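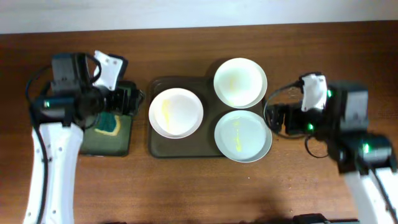 **What should I budget for first if I want a two-arm tabletop setup?**

The table and whatever you're going to bolt the arms to. Get that settled before you even look at grippers, and your money will go a lot further.

# The Skellarance Two-Arm Bench Kit

I sell one product on this page. It's a pair of small tabletop arms with grippers, cables, power supplies and mounting hardware, and I've been putting these kits together since the days when Vundness was me, a rented workshop and a very slow label printer. People write to me all the time asking what the kit really costs once everything is on the table and running, so I've turned this page into the answer I keep typing out in emails.

## What comes in the crate

- Two arms, a left and a right, with the grippers already mounted
- Two power supplies and two data cables
- Four table clamps and a bolt-down plate for each arm
- A spare set of gripper fingers
- A bag of screws (more than you need — I drop them too)
- A printed setup booklet, which I wrote and my customers have corrected

The arms ship assembled. I used to send them in pieces, and I got a lot of mail about the wrist joint. Now I do the wrist myself, run each arm overnight and pack it the next morning.

You bring the computer, the table and anything you want the arms to pick up.

## Who buys it

Mostly small labs, college programs and a growing number of people working on kitchen and cleanup chores. Dishes are a popular subject! If you're in that last group, please read the part about consumables below, because that's where I see budgets go sideways. A plate seems like a simple thing until you've got two grippers going after it from opposite sides, and then you care a great deal about how wide the rim is and how much it slides.

If you want to lift heavy things, this is the wrong kit. I'd sooner tell you now than pay for the return shipping. Plates, sponges, cups, cloths, small boxes, all fine. A full cast iron pot, no.

## The table

Buy a heavy one. I can't say this enough. Two arms moving at once will find every wobble in a cheap folding table, and you'll spend a week blaming the software. I like a solid wood top, thick enough for a clamp to really bite. Measure it before you order, and leave yourself working room in the middle where both arms can comfortably reach. People tend to mount the arms too far apart because it looks tidy, and then they end up drilling again.

Think about color too, if you're using a camera. A white plate on a white tabletop is a headache. A darker surface or a dark tray under the dishes makes life easier, and a tray costs next to nothing.

## Cables

Every arm has cables, and every cable wants to be exactly where the gripper is going. Leave a generous loop at the wrist so it can turn without tugging, then secure the rest back toward the base. Don't pull it tight! The most common repair I do is a connector that got yanked by a cable somebody tied down too neatly.

I include one spare data cable per arm with the upgraded kit. If you order the basic one, add a couple of spares to your cart anyway. They're cheap and the wait for a replacement in the middle of a project isn't.

## Choosing fingers

The standard fingers are flat, angled plates with mounting holes, and they do well with rims, edges and soft things like sponges. I also carry a padded version, made for me by Jisov, with a grippy surface that holds slick ceramic better. It wears faster. If you're doing mostly dishes I'd start with the flat ones, see how you do, and order the padded ones after that.

You can swap fingers yourself with the hex key in the box. Do it with the power off, please.

## Consumables and other small stuff

This line is missing from almost every budget I'm asked to look over. For a tabletop dish setup, plan on:

- Plates in a couple of different shapes and colors, with extras for the ones that will hit the floor
- Sponges, lots of them
- Something to stand in for food (mustard is what I use at home, and it stains my sponges terribly)
- A non-slip pad or two
- A tray with a raised rim
- Paper towels, more than seems reasonable

Keep liquids modest. The arms aren't sealed. A damp sponge is okay, a dripping one near the wrist is asking for trouble, and the warranty doesn't cover water in the motors.

## Space, power and time

Each arm wants its own outlet. I'd put both on a single switched strip you can reach without leaning across the table, and I'd tape a note on it so nobody borrows a socket for the coffee maker.

For time, block out an afternoon for mounting and a full day for calibration if it's your first pair. My second pair took me far less, and I suspect yours will too. The booklet walks you through it in order, and step 3 is the one people skip. It's the homing check. Don't skip it.

## Spares and service

I keep parts for every kit I've sold, and Wanigasekara handles the motor rebuilds for me. You can mail in a single arm and keep working with the other, which a few of my customers have been glad of. I recommend a service check after 1,000 hours of running time, sooner if you hear clicking.

If your purchase has to come out of one year's money, put the spare motor set on the same order. Getting a second approval for a small part later on can take longer than the repair.

## Ordering

The basic kit is part number 661. Add a P to the end for padded fingers. I build in small batches, and lead time is 20 working days from the date your order clears. The April batch is open now, and I'll send a formal quote if your purchasing office needs one — just tell me whose name goes at the top and whether you want shipping listed separately.

If you aren't sure the arms will fit, send me your table measurements and a quick sketch. I answer these myself, usually in the evening after the packing is done.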